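Trundura: galeria da avaria na célula de cablagem

Em abril, a célula de cablagem da Trundura parou a meio de um turno de ensaios. O braço ficou com a pinça fechada sobre um cabo de rede e não obedeceu à ordem de abertura. Ninguém se magoou. Ficou um conector partido, uma patilha de fixação dobrada e uma semana e meia de trabalho que não estava no plano.

Esta página junta as notas do que foi feito desde então. Os textos são do Jonatan Lindholm, com correções do Hamisi Magesa, que estava de serviço à célula naquele turno. O relatório completo está com a Clandgate, responsável pela integração, e será anexado quando for devolvido.

A paragem

O ciclo 43 começou às 10h20. A tarefa era a do costume: pegar no cabo, levá-lo à porta do switch, inserir, largar, recuar. O braço inseriu o conector, mas a pinça não abriu e o movimento de recuo começou na mesma. O cabo esticou e o controlador só cortou quando o esforço no punho passou o limite.

O botão de emergência

O Hamisi carregou no botão de emergência e a alimentação do braço caiu como devia. A pinça manteve a força, por ter travão mecânico. O procedimento escrito dizia "retirar a peça com a mão" e não referia o travão. Essa linha já foi riscada.

O registo

O controlador guardou 71 mensagens entre a ordem de abertura e a paragem. Quase todas são a mesma, repetida: falta de confirmação do sensor de posição da pinça. O programa tinha um tempo de espera definido e, esgotado esse tempo, passava ao passo seguinte. Devia ter parado.

A causa

O sensor estava bom. O defeito estava no cabo de sinal que passa pelo Anel, a peça rotativa do punho. A bainha tinha um corte junto à abraçadeira e o contacto falhava a partir de certo ângulo. A abraçadeira fora apertada de mais na última manutenção, feita por nós.

O bastidor

O trabalho com o equipamento de rede foi retomado sem o braço na sequência automática. O switch fica no topo, com o servidor por baixo e as portas livres para as verificações. O cabo amarelo serve para os ensaios manuais.
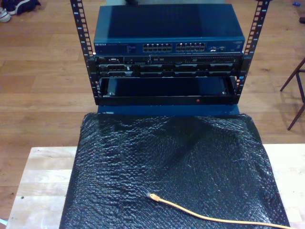 A velocidade de aproximação foi reduzida para 30 por cento até haver parecer da Clandgate. Com este valor o ciclo fica demasiado lento para a demonstração, e isso já foi comunicado à Berge. A data da demonstração mantém-se por enquanto.

O programa

O passo de recuo exige agora a confirmação de abertura. Sem ela, o braço fica parado, mantém a posição e acende o aviso. O Jonatan provocou a falha seis vezes, desligando o sinal à mão, e nas seis o braço ficou onde estava. Falta repetir o teste com o Anel rodado até ao extremo.

O procedimento

A folha afixada junto à célula foi substituída. Com a pinça bloqueada, corta-se a alimentação, solta-se o travão com a chave sextavada e só depois se mexe na peça. A chave passou a estar presa à coluna com uma corrente. Antes estava numa gaveta, do outro lado da sala.

Em aberto

Falta o cabo de sinal definitivo, encomendado com bainha reforçada. O que está montado é provisório e deve ser inspecionado no início de cada turno. Quem notar folga no punho ou uma leitura intermitente da pinça para a célula e avisa o Hamisi.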